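April 3, 2021 - workshop notebook, strap bench

Came in early to get the small table sorted before anybody needed it. I've been putting this off since January, when the Sondstead bags came back with the webbing all creased from being stuffed in the drawer, and I swore I'd work out a decent way to fold and store straps before we cut any more. So, today was strap day. I put my phone in the coat closet and everything (lasted an hour, not bad for me).

First thing was the table itself. I wiped it down with the mild stuff, not the orange cleaner, which leaves a film that webbing picks up. If you're using the table after me please do the same! The orange bottle is fine for the floor and the sink and I've moved it over there. I also went along the wall panels with a cloth because there's chalk dust every time we mark out the long pieces, and it ends up on whatever we're working on. The seams hold the dust worst. A dry paintbrush gets into them better than the cloth does, so I left one hanging on the hook by the light switch.
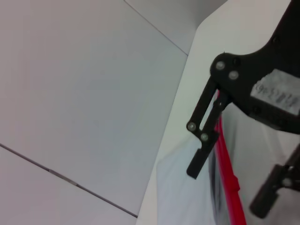 Okay, straps. Marisa Dal Bello wants all of the Trulent order kept as loops, no loose lengths, so they can go straight onto the bags. I'm with her on that now, though I argued the other way last month. A loose length rolls up nicer, but then somebody has to thread it, and that's where we lose the afternoon. A loop just needs to lie flat, and the trick is getting the twist out before you fold. I tried it three ways:

Folding it in half on the table and pressing along with my palm. Quick, but if there's a twist you press it right in, and then it's worse than before.

Hanging it from a peg first. The twist comes out by itself if you leave it long enough, and I didn't, because I'm impatient. Worth another go with more pegs up.

Holding it at two places near one end and letting the rest lie out across the table. This is the one I like. You can see right away which way the loop wants to turn, and you only have to shift one side to flatten it. The slick pieces slide around a bit on the white top but I'd take that over the cutting mat, where they catch.
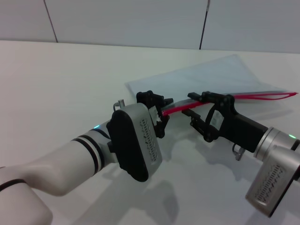 Red strap held near one end, loop lying out to the right.

Color notes, while I think of it. Red is so much easier to check than the gray on this table, it's not even close - with the gray I was running my thumb along the edge to find a twist. For the gray ones we might lay down a dark cloth first. I think the Åberg sample cloth is still in the bottom drawer and it's about as dark as anything we own.

Length: the Diselik sheet says 70 cm for the short loops and I've been cutting to that, but it doesn't say if that's measured flat or before joining. I wrote to ask. Until we hear, please don't cut any more short ones. We've got plenty of the long to be getting on with, and the full order is only up to 1000 pieces over the whole year, so one quiet day on the short ones won't sink us.

Storage: I'm giving the shallow tray a try, loops laid side by side with the tips all pointing the same way, four to a layer and a sheet of tissue between layers. Six was too many, they ride up over each other and you're back to creases. The tray goes on the middle shelf. Please don't put the tape gun on top of it (I know who you are).

Still to do:
- more pegs along the rail
- find the Åberg cloth and iron it
- ask Marisa if the tissue needs to be the acid-free kind or if I'm being fussy
- new blade for the hot knife, the old one is dragging
- check the first tray after a week and write down what the folds look like

Left the lamp arm turned toward the table because I'm carrying on with the long loops tomorrow.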